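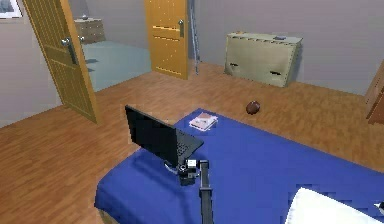 Heat always moves from a warmer place to a cooler one. It never goes the other way by itself. When a warm object touches a cool object, heat passes between them until both reach the same temperature. A computer makes heat every time it runs, and that heat has to get out. Think of a black laptop sitting open on a bed with a blue cover, like this one. Cloth holds a lot of trapped air, and trapped air is slow to carry heat away. A hard desk lets heat leave faster. A stack of books or magazines with a pinkish-red and white cover on the same bed makes almost no difference, as a book does not make heat.

## Three ways heat travels

**Conduction** is heat moving through things that touch. The tiny particles in a warm object shake quickly. They bump the particles next to them, and those start to shake faster too. Metal conducts heat well. Wool, cork and air do not.

**Convection** is heat carried by a moving liquid or gas. Warm air spreads out, becomes lighter than the cool air near it, and rises. Cool air moves in to take its place. This is why the top bunk is often warmer than the bottom bunk.

**Radiation** is heat that travels as waves. It does not need air or anything else to carry it. Heat from the Sun reaches Earth this way, across empty space.

## Why a blanket feels warm

A blanket does not make heat. Your body does. The blanket slows the heat down as it leaves you. A material that slows heat is called an **insulator**.

The same blanket can keep a cold thing cold. Wrap it around a bottle of chilled water and heat from the room takes longer to get in.

## Try it

You need:

- 2 jars of the same size, with lids
- 1 wool sock
- warm tap water (not hot)
- a thermometer

1. Fill both jars with 400 milliliters of warm water - ask an adult to check that it is safe to touch.
2. Close the lids. Pull the sock over one jar.
3. Wait 15 minutes.
4. Measure the water in each jar and write down the numbers.

Keep both jars in the same spot, away from sunny windows. Which jar lost more heat? Repeat the test with a cotton sock and compare.

## Words to know

**Temperature:** a measure of how hot or cold something is.

**Insulator:** a material that heat passes through slowly.

**Conductor:** a material that heat passes through quickly.

Text: Inês Bastos. Checked by Armindo Caldeira.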